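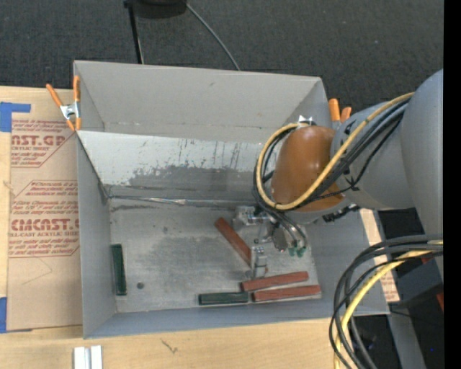 Una parada de emergencia es una orden que detiene un robot de inmediato, sin esperar a que termine su tarea. En el taller de Prumach, en Vidasberg, se produjo una en febrero. El robot Gill tenía por tarea recoger bloques y llevarlos a otra caja. Los cables que necesita recorren el brazo por fuera: uno amarillento forma una curva junto a la tapa anaranjada y varios negros bajan hasta la pinza. Aquel día, uno de los cables negros se enganchó en el borde de la caja cuando el brazo empezaba a subir.

Tiempo de lectura: 2 minutos

¿Cómo se dio cuenta el robot?

Gill no siente dolor, pero mide el esfuerzo que hacen sus motores. Al tirar del cable, el esfuerzo aumentó y el programa de control, llamado Prulov, ordenó la parada. El robot había completado 176 movimientos sin ningún fallo. El cable quedó doblado y fue necesario cambiarlo.

¿Qué se hizo después?

El personal técnico cortó la corriente y esperó 60 segundos antes de acercarse. Luego sujetó los cables nuevos más cerca del brazo y repitió el recorrido a baja velocidad. La reparación duró 46 minutos.

Normas para quienes visitan el taller

Un robot parado puede volver a moverse. No se deben meter las manos en la caja ni tocar los cables, aunque el brazo esté quieto. Si algo parece extraño, hay que avisar a una persona adulta del taller y permanecer detrás de la línea del suelo.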